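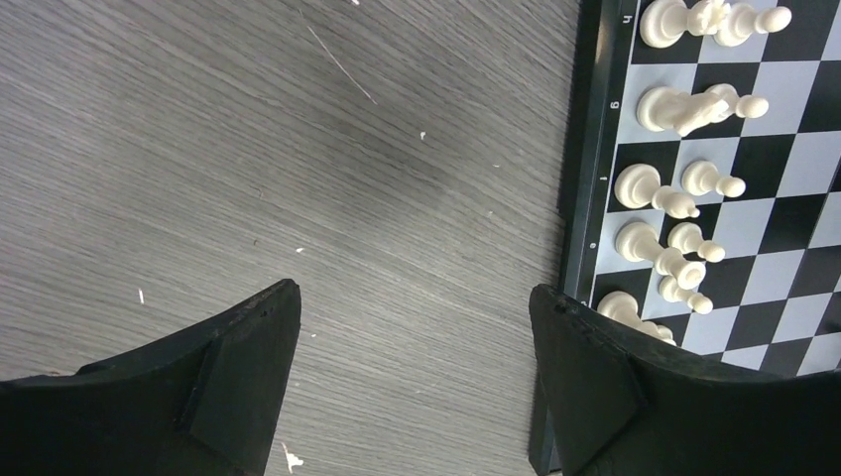
Visit to the manipulation laboratory at Granlow

On the last Friday before the new term our small group from the evening course in automation went to Granlow, to the research building behind the old railway goods yard. We were nine persons, and I was asked to write the report because I had complained that last year there was none. I write it on Aug 31, 2026, while I can still read my notes.

The visit was arranged with Aicha Bouzid, who leads the work on what they call Fimis. It is a method for teaching a robot arm to take and place small objects, and the objects at the moment are chess pieces. She told us at the start that the robot does not play chess. It receives a move as text, for example "knight g1 to f3", and must carry out this move on a real board. Which move is good or bad is of no interest to anybody in the room. One of our members, a club player, was a little disappointed by this, but he recovered.

Why chess pieces

I had thought that picking up a chess piece must be a solved problem. Ms Bouzid explained that it is solved when the board is screwed down and measured. Then one can calculate every square and the arm goes there blind. In her laboratory the board is put down by hand before each session, sometimes straight, sometimes turned, and the method gets no measurement of it. It has only the picture from a small camera at the wrist, which looks down past the two fingers.

The pieces stand near to each other, and this is the real difficulty. At the beginning of a game each white piece has a pawn directly before it and neighbours on the side. The fingers must go down into the gaps. A finger that is a few millimetres wrong pushes a pawn away, and after this the next move begins from a bad position. She showed us the view on a monitor when the arm was waiting beside the board. From this camera the board is seen from the side, with the letters of the files lying down, and the queen was half behind the right finger. I found this very instructive. A person would simply move the head. The arm has to learn that the queen is still there when it sees only the upper part of her.

The method, as I understood it

The older way in the group was to train one network on recorded demonstrations. A student guides the arm through a move, the pictures and the motions are saved, and the network learns to imitate them. It worked well in the middle of the board and badly at the edge squares, where the rooks stand, because a part of the piece is often outside the picture when the arm comes near.

Fimis divides the work in two stages. In the first stage the arm does not try to grasp anything. It makes a short movement, only to look, and chooses by itself in which direction. In the second stage it goes down and closes the fingers. The new idea is that the first stage is not shown by a person. It is rewarded later, when the second stage has gone well. So the arm learns to look in the places where looking was useful before. I asked if it could happen that it looks for ever and never grasps. Ms Bouzid said yes, this did happen in December, and since then each look has a small cost.

For the training they used 250 guided moves. I wrote the number down twice because I did not believe it. A neighbouring group working on kitchen objects had needed many thousands, but she warned us not to compare, as chess pieces are hard, have a round base and do not change their form.

The result

There is a printed sheet on the wall of the laboratory which gives the result for the edge squares only. With the older method, 58 per cent of the moves were finished without touching another piece. With Fimis the number was clearly higher, but she asked us not to publish it before the paper is accepted, and I respect this. I can say that the improvement for the knights was smaller than for the rooks. The head of the knight points to one side, and the fingers, when they come from the wrong direction, slide on it. For the knight it would be better to turn the wrist first, and the method has not yet learned to do this reliably.

We saw the arm work for 15 minutes. It made the first moves of an opening without an error. Then it took a bishop too high, near the mitre, and the bishop hung crooked and fell when it was put down. The arm continued with the next move as if all was in order. This was for me the most interesting moment of the day. The method has no check after the placing. Ms Bouzid did not hide this, she even stopped the run and let us discuss what such a check should look at. A colleague proposed to weigh the gripper. Another proposed one more picture from above before the next move, and this is in fact what the group will try next.

The gripper and the table

The gripper is a simple model with two black fingers and flat pads on the inside. We were shown also a softer type from Pliker, which lay in a drawer. It holds the pieces more gently, but it is thicker, and between two pawns there was no room for it.

I asked about the table, for it had scratches and small white bits on it, and I wondered if this disturbs the camera. The answer was that they clean it seldom, on purpose. In the first recordings the table was perfectly clean, and later a single crumb was enough to make the arm hesitate. Now the training pictures have dirt in them and it ignores the dirt. I liked this answer, although I am not sure the cleaning staff would.

Questions from our group

Can it play with black pieces too? Yes, but black pieces on black squares are found less well, and the lamps must be stronger.

Does it know which piece it holds? No. It knows the square from which it has taken it.

Could the method be used in a factory? She was careful here. A firm called Gautam, which sorts glass fittings, has asked for a trial. The fittings stand close together in trays, so the problem is similar – but glass shines, and in the camera it looks different from every side.

Practical remarks

The laboratory receives groups of at most 10 persons, and one must write to them three weeks before. The bus from the station stops at the back gate, which is closed on Fridays, so please walk around by the canal side. There is no canteen in summer. Bags must stay in the corridor, and loud talking near the arm is permitted – I mention it because we all whispered for the first half hour without reason.

Our thanks to Ms Bouzid, who stayed with us much longer than was agreed. The next visit of the course is not yet fixed. Proposals can be put on the list by the door of the classroom.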